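Reviews > Classroom and Club Gear > Arms and Grippers

Prarkel two-finger gripper kit: a term and a half with a school robotics club

Our club bought the Prarkel gripper kit at the start of the year to replace a set of 3D-printed claws that kept snapping at the hinge. We meet after school twice a week and the students are in years 8 to 11. The project they chose was a kitchen one: put a storage container and its lid together with a robot arm, and take them apart again. This review covers how the kit went together, how it has held up and what I would change.

The kit comes flat packed. You get black plates with the cutouts already made, two pairs of finger pieces, a servo, a bag of screws, a bracket for a small camera and a sheet of self-adhesive rubber for the pads. There is a printed guide, but it is for an older version and two of the steps show a plate that no longer exists. The students worked it out by laying all the parts on the bench and matching the holes. Allow two sessions. We took three, one of which was lost to a stripped screw.

The screws are the weakest part of the kit. The heads are soft and the driver supplied is slightly undersized. Throw the driver away and use a proper one. We also put a drop of thread locker on each finger screw after the left finger worked itself crooked in the second week. It hasn't moved again.

Fitting it to our arm was simple enough. The adaptor plate matched the bolt pattern on the Irstead arm we already had. The club at the next school along uses a Karkari arm and had to drill new holes, so check before you order. The cable is too short for either one and you will want an extension.

On strength, Prarkel claims a grip that I have no way of testing properly. The students hung a bucket from it and added water 75 mL at a time until it slipped. The result depended more on how the pads were cut than on anything else, so I won't give a figure. For light plastic, cardboard and tins it has all the force you need. Too much, in fact, with the default settings. The first thing we did in software was cap the closing force, and after that the thin takeaway tubs stopped buckling.

The pads that come with it are smooth black rubber and they are poor on anything glossy. After a few weeks of lids sliding out, one of the year 9 students swapped in a green rubber with a gritty surface. It made a big difference. It does wear, and the grit comes away on your fingers, so cut spares. A sheet from Kocabaş cost us $10 and we are still on the first one.

Clear and frosted plastic was the hardest thing we asked of it, though that is not the gripper's fault. The wrist camera has trouble telling a lid from the tub behind it, and glare makes it worse. The students got further by teaching the arm to go for the rim, where the plastic is thickest and the edge shows up best.
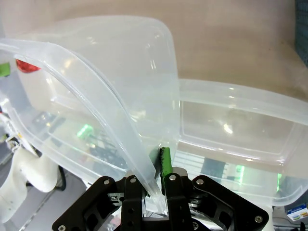 Big lids bring their own trouble. With only two fingers on one edge, the far side is free to swing, and a fast move sets it wobbling. Slowing the arm down helped. So did picking the lid up closer to the middle of a long side where there was room to do it. A wider finger would be better again, and I'd like to see Prarkel sell one. Two of the senior students have drawn up their own and plan to cut it in August.

For a competition team, I'd think about weight. With the camera bracket on, ours came to 556 grams, and a small arm will feel that at full reach. You can leave the bracket off if you don't need it. The servo is noisy but has given no trouble in over 100 sessions of practice, counting the lunchtime ones.

Spare plates can be bought one at a time, and the drawings are free to download, which suits a school. Email support was slow but polite, and they did send us the right page of the guide when we asked.

I would buy it again for a club with a couple of patient students and a decent set of drivers. For a younger group I'd look for something that arrives assembled. Order the cable extension with it, and get the gritty rubber in the same week.

Filed under: grippers, school clubs, student projects, long-term tests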